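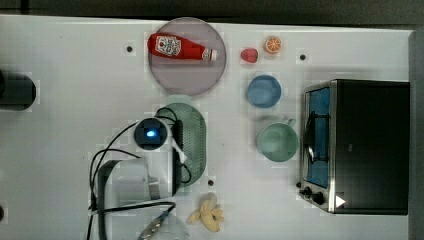 Musier Home Buyers Club – Site Visits Group

Visit report: Branirau model home open day, Hakim Park
2018-10-24

Branirau has been advertising Hakim Park since January with the line "built faster, built better." The first half I can believe. I went to the open day mainly to see what they had to show for the second half, and I came home with a tote bag, a floor plan and most of my questions still open.

The site is out past the county road, on what used to be a gravel lot. Parking was easy. You check in at the sales trailer, give them your email address (you can't get a wristband without one, I tried) and then wait for a group to be called. Our wait was long enough that I read the whole brochure, including the back page where it says that finishes, dimensions, elevations and prices may change without notice. That covers most of a house.

There is one finished home you can walk through, the Drastetti, and a second one framed up and left open so people can look at the walls. The Drastetti is the bigger plan. The one on the price sign out front is the smaller plan, and that one hasn't been built yet. When I asked to see it I was shown a drawing.

Inside, the usual model home tricks. Every lamp was on in the middle of the day. The bed in the second bedroom looked short to me, so I put a tape on it, and it was short. No interior doors upstairs apart from the bathroom, which makes the hallway feel wide until you picture the doors swinging into it. The guide called the pantry "walk-in." I walked in, and then had to back out.

The kitchen counters are an upgrade. So are the cabinet pulls, the faucet, the tile behind the stove and the light over the island. I asked for a list of what comes standard and was told it was being updated. Other people in our group asked the same thing in different words and got the same answer. If you go, ask for it in writing and keep asking.
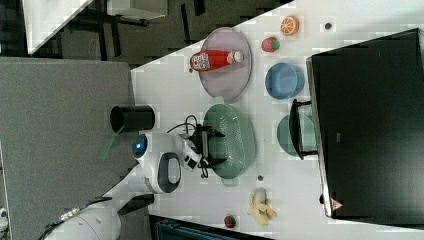

Tabletop with plate, ketchup bottle, toy fruit and blue bowl.

The framed house was the better part of the day. The lumber looked straight, the window openings were flashed the way they should be, and somebody had swept. I did find a floor joist with a notch cut in it for a pipe, bigger than I would want in my own floor. The guide said the inspector would catch it if it was a problem. Maybe so. I would rather the crew caught it.

On insulation we got a lot of talk about comfort and very little about what is in the wall. There is a display panel in the garage with a heat lamp on it where you put your hand on one side and then the other. It shows that insulation is warmer than no insulation.

Now the money. The deposit is $400 to hold a lot, and the sales desk says it is refundable. The form says it is refundable less an $80 processing fee, in the small type under the signature line. I pointed this out and was told the fee is "almost never" charged. Then it could come off the form, I'd have thought. The homeowners' dues are $201 a month, which covers the front entrance, the mailboxes and a pond that at the moment is a hole with a fence around it. No one at the desk could tell me how the figure was arrived at or when it can go up.

The warranty is 2 years on workmanship. I asked who handles the claims and got a phone number for the same sales trailer, which presumably won't be there once the lots are sold. I have written to the main office about that and will add their answer to this page if one comes.

To be fair to them, the people on site were polite, they let me crawl around with a flashlight, and nobody pushed me to sign. The lots along the back have decent trees. The noise from the county road was less than I expected, though traffic was light when I was there and I'd want to stand in that yard at rush hour before putting money down.

For members thinking of going: wear boots, the path to the framed house is mud. Bring your own tape measure. Ask to see the drainage plan for the lots nearest the pond. I asked and it was back at the office.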